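4.2 Footwear and the entry zone

Households were asked where outdoor shoes came off and where they went next. Of the 57 households in the sample, 20 had no fixed place for shoes at the time of the first visit. Most of these were rental flats with a front door opening straight into the living room. In the remaining homes the shoes stayed within a few steps of the door, either on the floor or on some kind of rack. Barbieri's earlier work on older row houses found the same pattern, though his homes had closed porches and ours mostly did not.

Floor dust was collected in December, when grit and road salt are at their worst. We took three samples per home — one at the door, one in the hallway and one in the main living area. Homes with a fixed place for shoes had less grit in the living area, but the samples taken at the door showed little difference in either direction. Holub's coding scheme was used for the interviews (see Appendix B). 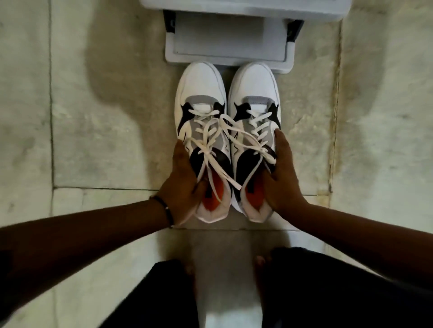
Figure 3. White sneakers and a plastic shoe rack on a marble floor.

Hard flooring at the door was preferred by nearly everyone we spoke to, mainly for ease of sweeping. Carpet was mentioned only by tenants who could not remove it. Racks varied in colour and material, and the light plastic kind, such as the grey one in Figure 3, was often chosen by people who expected to move again within a year or two. Laces came up as well: 15 respondents said they left them loosely tied so that shoes could be slipped off without bending down.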